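From: Oriana Carrasco
To: grippers list
Subject: Re: Wide jaws or narrow jaws for cups?

On a November evening, Halina Ziółkowski wrote:
> We have the narrow jaws on our arm at Surton and they are fine
> with blocks, but handles drive me crazy. Has anyone tried the
> Kestwood pair on real cups? And does a soft surface help or hurt?

Hi Halina, hi all,

Yes! I have both pairs now and I've been having a great time with them. My log is up to 2,847 tries, so I can give you more than a hunch – though it's all one arm and one controller, so please treat it that way.

1. Soft surface. It helps a lot. I throw a fleece blanket over the table and leave the folds in. If the arm comes in too low, the jaw tips push into the cloth and I get to keep my fingertips. The price is that a cup can lean, and then your nice straight approach misses. Mug with a handle first, then the little cup with the domed lid: 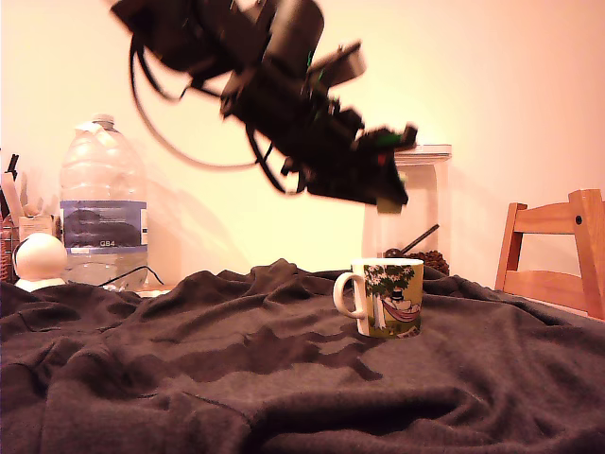
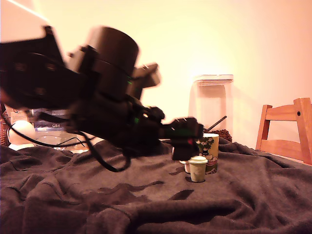
2. Jaw width. For mugs I go in from the top and skip the handle completely. The Kestwood pair got 91 out of my last 100 that way, the narrow pair 74. On small cups the narrow pair wins easily.

3. Cables. Check your slack before you change anything else! I lost a whole evening to what I thought was a controller bug, and it was a cable tugging at the wrist near full reach.

Next I want to try Renata Mansilla's slower closing curve. Renata, are you still willing to share the settings file? And Halina, what speed are you running on the way down? Mine is probably too fast.

Oriana
Cleslow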